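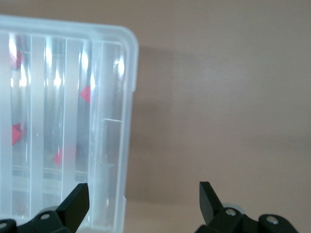 Small pieces ending up in the wrong lane of a divided plastic box

Posted in Storage and Organizing

I keep small parts in a translucent box with fixed dividers that run the long way. The pieces are light and flat, pinkish red. When the box lies flat on the bench everything stays where I put it. When it goes on the shelf I stand it on end, and by Monday there are pieces in lanes where they don't belong. The lid is latched the whole time.

I have tried pushing down harder on the lid and turning the box the other way up. Neither made a difference. The shelf is too shallow to store it flat. Is there a way to seal the lanes, or do I need a different box?

Solden

Pramallow

The dividers are molded with the base, so their height is fixed. The lid is a separate part and is usually made a little shallow so that it will close without binding. That leaves a gap along the top of every divider. Flat on the bench the gap is harmless. On end, anything thinner than the gap can slide through it.

Check it first. Lay a strip of paper across a divider, close the lid and pull. If the paper comes out freely, there is a gap at that spot. Test near both ends and in the middle — lids bow, and the middle is normally the worst.

To close it, cut a sheet of thin craft foam to the inside outline of the lid. Round the corners to match the box or the sheet will ride up on the rim. Hold it with double-sided tape at the corners only, close the lid and repeat the paper test. The paper should now drag. If the latch has to be forced, the foam is too thick and you will crack the hinge sooner or later. Go down one thickness.

Do not run glue or silicone along the tops of the dividers. It sets unevenly and peels off in strings. I did this to a box in May and was still picking bits out of it weeks later.

Paredes

just put them in little zip bags. I have 1000 beads in mine and never lost one

Stakus

The foam sheet works, with one addition. If your dividers are the removable kind, look at the bottom edge as well. Those sit in slots and can lift when the box is stood up, so pieces go under instead of over. Foam in the lid will hold them down if it touches them.

Bags are fine for long storage but slow if you open the box every day. They also take up more of the lane than you would expect.

For flat pieces, I would fill the empty part of each lane with a folded strip of paper towel before standing the box up. Less movement, less scuffing on the inside of the plastic. Label the lanes on the outside of the base and leave the lid unmarked, as lids get swapped between boxes.

Solden

Paper pulled straight out in the middle and dragged at both ends, so it is the gap. Dividers are fixed. I have cut a foam sheet and will leave the box on end for a week before I put the full set back in.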